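Clakero einrichten, Abschnitt 6: Greifen üben

1. Ziehen Sie dem Greifer den Strickhandschuh über, ganz gemütlich, bis nichts mehr Falten wirft.
2. Stellen Sie eine Schüssel bereit und lassen Sie den Arm mit 40 Prozent Tempo von oben heranfahren — der Rand ist das Ziel.
3. Wiederholen Sie das ruhig bis zu 60 Mal.

Vorsicht: Beim Anfahren bitte nie dazwischenfassen! 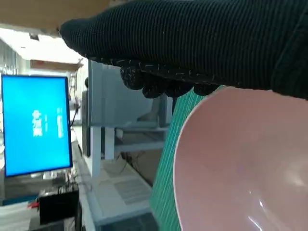
Bei mir klappte es erst mit 3 Sekunden Pause vor dem Zugreifen, schreibt Garkalico.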